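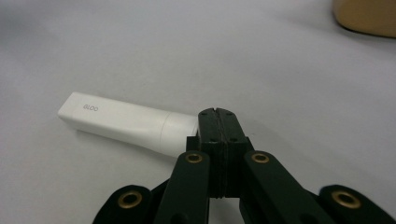

4.2 The open day at Velby

Figure 3. The hand-held gripper at the capped end of a white plastic object marked "GLOO", on the visitors' table.

Our second round of observations comes from the open day held at the Velby site one Friday in January, when the doors were opened to families, neighbours and a fair number of people who had simply seen the poster at the bus station. We had planned for a quiet afternoon and a handful of careful interviews, and we were very glad to be wrong, although it did mean that the interview sheet described in Section 3 was cut down to a single side before the first hour was out.

The demonstration was arranged as three tables in the long room on the ground floor. The first held the Cadwaladr arm, which ran through a short sorting routine behind a rope. The second was given over to talk, with posters and the patient colleagues who stood beside them. The third, and much the busiest all day, was the one where visitors could pick up the Flarkier gripper themselves and try it on small household and stationery items. Figure 3 shows the tool with one of these items, a long, squarish body with a cap section at one end, marked off by a thin seam. The jaws are closed in the figure, with their tips over the end of the cap.

We had chosen the items for this table with some care (the full list is in Appendix B), and the capped ones were there because they raise a question that a plain block does not, namely where a person thinks the object ought to be held. Visitors were given no advice on this. They were asked only to move the item to the other side of the table and set it down, and to talk as they went if they felt like talking, which most of them very kindly did.

In all, 60 visitors tried the gripper and 34 of them filled in the sheet. Of those 34, 16 wrote that they had gone for the cap first, and the reasons they gave were a pleasure to read. Several said that the cap looked like the handle. One said that she always picks up a pen by the lid and had never thought about it until that afternoon. Others had begun at the cap and moved to the middle of the body, and a father and son disagreed so warmly over the matter that we let them both have a second turn - their answers are counted once each, as everyone's are.

It is worth saying a word about the tool in the hand, as it came up in nearly every conversation. People new to it tended to watch the jaw tips and forget their own wrist, and they brought the tool in from whichever side they happened to be standing on. Those who had first spent some time at the Cadwaladr table behaved rather differently. They paused before closing the jaws, and a few walked round to the far side for a better look, much as the arm's routine has it swing out before each pick. We had not expected the order of the tables to matter, and we did not record it for every visitor, so we can offer this only as something we noticed and would like to look at properly.

The sessions were stored with Atow, our logging software, which was set to keep up to 400 short recordings and did not come near that limit. We return to the recordings in Section 5, where they are compared with those made by trained staff.

Correspondence: Open Day Study Group, Velby site. Text and figures copyright the authors. Back to top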